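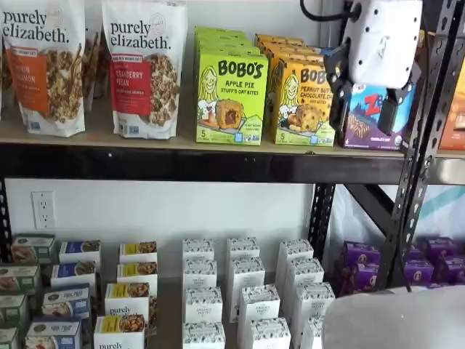
Leltasel snack shelf notes
README for the restock folder, August version

Hi! If you opened this folder you're probably covering the snack shelves for me, or you want to know why the spreadsheet looks the way it does. I'm Marwa Badawi and I keep the files for our little shop. Write to me before you rename anything, please, the tabs point at each other and I've broken them twice already.

What's in here
shelf_plan: which product lives where, one tab per unit
products: the master list, 2177 rows (yes, it includes old stuff, don't delete it)
reorder: what we're low on, filled in by whoever closes
labels: price tags ready to print, 30 to a sheet

How the granola and oat bites unit works
It's the black metal one with the light wooden upper board. Granola bags stand on the left of the upper board, label side out. We have the purely elizabeth ones there, cinnamon with the orange panel and cranberry pecan with the red one, and the colors are honestly how most of us tell them apart from across the aisle. The Bobo's boxes go to the right of the granola, one flavor per row, running front to back. Apple pie is the lime-green box, and the yellow box is the peanut butter one with chocolate in the name. Both are the Stuff'd Oat Bites in the spreadsheet, search "stuffd" with no apostrophe or you'll get nothing.

Granola bags slump when a row gets thin, so pull the back ones forward and stand them up again. And please check that a stray bag of something else hasn't slid in behind — I find one most weeks and it throws the count off.

Columns that confuse people
"facings" is how many you see from the front, so a deep row of boxes is still 1.
"depth" is how many fit behind each other. Sherif El Ouafi measured all of these with a real tape measure, so trust them over your eyes.
"pk" is the number on the box, 5 for the oat bites. It has nothing to do with how many boxes come in a case!
"hold" means don't reorder until Driss Nasr says so.

Known problems
The Amrani tab still has the old board heights. Driss is redoing it on Wednesday.
Two granola rows have the flavor typed in all caps and sort to the wrong place. I keep meaning to fix that.
The label template drops the last letter of long names on my printer but not on Driss's — no idea why.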